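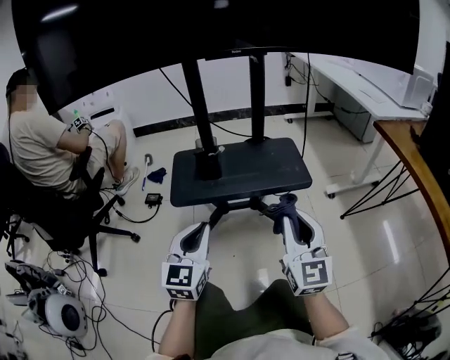 Go early, a reader wrote to me after my January post, and go to the drying lofts first, before the bus groups get there. I took that advice and I'm passing it on, because the open day at the Zernholm paper mill gets packed by lunchtime!

I drove over from Kulton, which is 73 miles of mostly two-lane road, and parked in a field behind the mill for free. The lofts are up three flights of very steep stairs (wear real shoes, I beg you). Up top it's all rope lines and shutters, and the sheets hang over the ropes in little bundles. A woman from the mill showed us how they open and close the shutters by feel, depending on the wind off the Lau. I could have stayed there all morning, and the smell is lovely, sort of like clean laundry and old books.

Downstairs is the vat room, where you can make your own sheet. I made two. The first one had a hole in it the size of my thumb, and the second came out thick on one side and thin on the other, but they press it for you and mail it home, so I'll be writing somebody a lopsided birthday card. The line for this was long, maybe forty minutes, and there's nowhere to sit.

The beater is the loud part. It's a big oval tub that chews up cotton rags, and they run it for ten minutes every hour. They told us it holds 100 pounds of rag at a time and that the mill sells 3,000 sheets in a good week, mostly to bookbinders and watercolor people. I asked about the blue paper I'd seen in the Grotatell catalog and yes, they make it right there, but they were sold out in the shop. I bought a pack of cream seconds instead, plus a bone folder I didn't need.

Lunch was soup and a roll from a tent in the yard. Good soup, tiny roll! The last tour of the water wheel leaves at three and I missed it by a couple of minutes, so that's first on my list for next year.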